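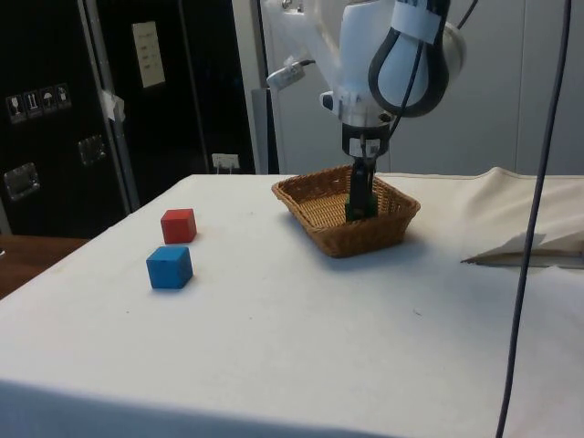 Virkinon Block and Tray Set

Small-parts set for sorting, counting and put-away work at a table. Supplied with painted wooden cubes and one shallow woven tray. Suited to classrooms, therapy rooms, play corners and bench exercises in which a small object has to be picked up, carried and set down inside a low-walled container.

Overview

The set is built around a simple task: cubes start on the table and finish in the tray. The tray is rectangular, with low flared sides and a rolled rim, in a natural tan-brown weave. Cubes are solid wood with flat faces. Red, blue and dark green are the standard colors. Each cube is a single color on all faces.

The low wall is the main difference between this tray and a storage basket. Cubes resting on the floor of the tray stay reachable from above and from the long sides. The flare widens the opening relative to the floor, so a cube released slightly off target near the wall tends to slide inward. It will not correct a release made outside the rim.

Contents

Cubes, standard colors: 4 (one red, one blue, one dark green, one spare in a color of your choice)
Woven tray, rectangular: 1
Cotton drawstring bag: 1
Printed layout card, double-sided: 1

A table covering is not included. See Surface, below.

Cubes

The cubes are cut from beech, sanded, and finished with a water-based paint. Edges are broken lightly by hand. A full radius was tried on an early run and dropped, as it reduced the flat area available for gripping and made stacked cubes less stable.

Color is matched within a batch. Between batches the green varies more than the red or the blue, and a replacement green cube may look darker or lighter beside an older one. This does not affect sorting by color. If an exact match matters, order the three colors together.

Under dim or strongly directional light the dark green can be hard to tell from the blue at a distance, particularly inside the tray, where the walls throw some shade. Users who rely on color alone should work under even overhead light. A lighter green is available on request.

Paint wear appears first at the corners. Virkinon cycles one cube from each batch through 4,000 drops onto cloth-covered board from rim height. Wear limited to the corners is accepted. Any bare patch on a face is cause for rejecting the batch.

Tray

Woven by hand on a flat base, then rimmed. Because the tray is woven, dimensions differ slightly from piece to piece and the floor is not perfectly flat. A cube set down on a raised strand can sit at a slight tilt. This is normal and is not covered as a fault.

The weave pattern continues across the floor of the tray. Fine debris will collect there. Brush out with a dry, soft brush, working along the strands. Do not soak the tray. If it gets damp, dry it upright in moving air, away from heaters.

Loose strand ends are trimmed before packing. Ends that work free later can be cut flush with side cutters. Do not pull them.

Surface

Any flat table will do. A plain cloth is recommended. It quiets the cubes, keeps them from skating when nudged and protects the paint. White gives the strongest contrast with all three colors and with the tan of the tray, though it marks easily and will need washing.

Pull the cloth smooth in the working area. Folds at the back or sides of the table are harmless as long as the tray stands on a flat section. A wrinkle under one corner will let the tray rock when a cube lands on the opposite side. Heavier cloth lies flatter than sheeting and needs fewer adjustments.

Suggested layouts

The layout card gives 2 starting arrangements. Both place the tray to the right of center, for working left to right. Mirror them for the opposite direction.

Layout A – separated start. Tray set at an angle to the table edge, cubes on the left with a clear gap between each. Cubes may be turned so that a corner faces the user, which makes the pick slightly harder than a square-on presentation.

Layout B – partial fill. Some cubes are already in the tray and the rest are on the table. The interest is in placement: the next cube has to go into the space that remains without disturbing what is there. Leave a finger's width beside each cube at first, then close the gaps as skill improves. 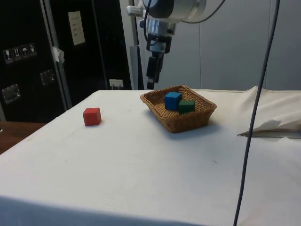 Lirkcombe, who ordered the set for a shared table, would like the card to include a third layout with every cube in the tray at the start, on the grounds that taking cubes out past the rim is harder than putting them in. The request has been passed on for the next printing. Until then, Layout B can be run in reverse with no change to the equipment.

Spares and options

Single cube, red, blue or dark green
Single cube, light green
Replacement tray
Deschamps table cloth, white, heavy cotton, hemmed
Prostau lidded box, holds 2 complete sets with trays nested

Cubes are sold singly. Trays nest, but the flare is not identical between pieces, so nested trays may stand slightly proud of each other. The Prostau box allows for this.

Care and storage

Wipe cubes with a barely damp cloth and dry at once. No solvents, no dishwasher. Store cubes in the bag, not loose in the tray, if the set is to be carried. Keep the tray out of direct sun, which lightens the weave unevenly.

Not suitable for children under three without supervision. Check cubes for splits before use and discard any that show one.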